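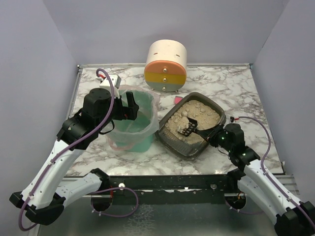
猫厕所与小抽屉：一个铲屎周六

首页杂项 > 居家图集 > 猫的那一角

本页收的是猫砂盆和它周围的一点家当。养猫以前，我以为自己会在大理石纹的台面上摆花，后来花没买，砂倒是买了236升，Zindthorpe的，大袋，送货的人放下就走，没有要多聊的意思。

开头那张：深灰褐色的盆，斜着放，米色的砂高低不平，中间堆得像个小沙丘，左下角那段带棱的盆底倒是露着，只薄薄沾了一层。黑色漏铲正伸在砂上，铲头左边拢着一堆颜色浅些的结团。盆沿外头还有一小块亮粉色的东西，形状扁扁的，有棱有角。

后面的圆抽屉柜是我的偏心。三层，橙粉、芥末黄、灰绿，每层一个亮亮的圆拉手，竖着排成一条线，底下两只小脚。奶白的壳子圆滚滚的，站在猫砂盆后面，很有涵养。上层放零食，中层放指甲剪，下层放我不想再看见的说明书。

铲砂的几点私见：

铲子贴着盆底走，别从上往下戳，结团戳碎了要多筛20下。

抖的时候离砂面近一点，除非你喜欢吃灰。

砂铺得厚些，薄的地方尿团会粘底，抠起来很伤感情。

Inen那款细砂我也用过，结团快，带出来也快，床上、拖鞋里、咖啡杯旁边都有。现在这种夹着圆粒的，至少走到客厅就掉完了。

铲完大概能清净到晚上八点。猫通常七点五十就来。

近期图集
Mac Giolla旧货店淘来的三只碗（评论231）
Virkham窗台上的多肉，还剩一盆
抽屉拉手换色记
十月换季，毛比衣服多（评论268）

联系站长 | 版权归本站所有 | 返回顶部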